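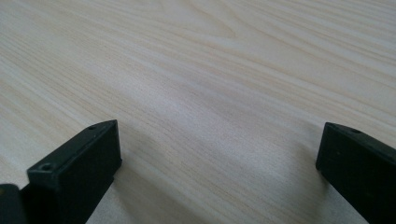 关于我们

我们是Skaka,一间做桌子的小工坊。做餐桌,做书桌,也做画室和学校里用的长案,偶尔有老朋友来磨,我们也肯做一两只矮几。不过说到底,大家最上心的还是桌面那一块木头!

浅色木面是我们的老本行。淡淡的米色底子,细细的木纹一道挨着一道,斜着铺过去,走到某个地方忽然拱起一个缓缓的弧——行里管这叫山形纹。每回挑板子,为了这个弧该放在桌子的哪一头,我们能争上半天。Noémie Nguyen喜欢让它靠边,说吃饭的时候碗盘不会把它全遮住;Tamer Geagea偏要放在正中。最后往往是客人一句话定下来,两个人都服气。

表面我们多做哑光。手掌贴上去平平滑滑,灯光落在上面也是柔的,看书写字不晃眼。喜欢亮面的客人也有,我们照做,只是会先请您到店里把两块样板都摸一摸。

工坊是怎么来的

最早只有Ehab Samir和Clifford Fortin两个人,在Vollcombe老街后面租了一间屋子,头一张桌子是给自己吃午饭用的。后来邻居看见了,也要一张,再后来邻居的亲戚也来问,就这么一张一张做下来。现在我们搬到了Hiebert路88号,地方宽敞多了,木料可以按颜色深浅分开放,找起来真是痛快。那张午饭桌也跟着搬了过来,腿换过一回,桌面还是原来的。

我们怎么做一张桌子

先聊天。您家里几口人,桌子靠窗还是靠墙,孩子会不会在上面画画,这些我们都想知道。聊完画图,图纸改3遍以内不另收费(改到第四遍的客人其实很少)。然后请您来看板子,几块摆开,横着看,竖着看,走远两步再看。木纹这东西,换个角度味道就不一样,我们看了这么多年还是看不腻。

选定以后开料、拼板、打磨、上漆。打磨这一步由Tanner Wong负责,他进门时什么都不会,如今闭着眼睛摸一遍就知道哪里还差一点。每张桌子的背面都有编号,写到今年十月,编号已经排到1057了。

Gadis系列

Gadis是我们自己最得意的一套,浅色桌面,边角收得圆润,最长的一款208厘米,一大家子围着坐也不挤。包饺子的时候尤其好用,擀皮的、拌馅的各占一头,谁也碰不着谁的胳膊肘!

日常打理

软布拧干了擦,顺着木纹走。热锅请垫一下。茶水洒了早点抹掉就行,不必紧张,桌子本来就是拿来用的。用久了觉得表面发涩,可以送回来重新打磨,也可以约我们上门看看。

欢迎来坐坐

工坊上午开门,来之前打个招呼最好,赶上打磨的时候屋里声音大,说话得靠喊。茶是现成的,样板随便摸,带上家里的尺寸就更好了。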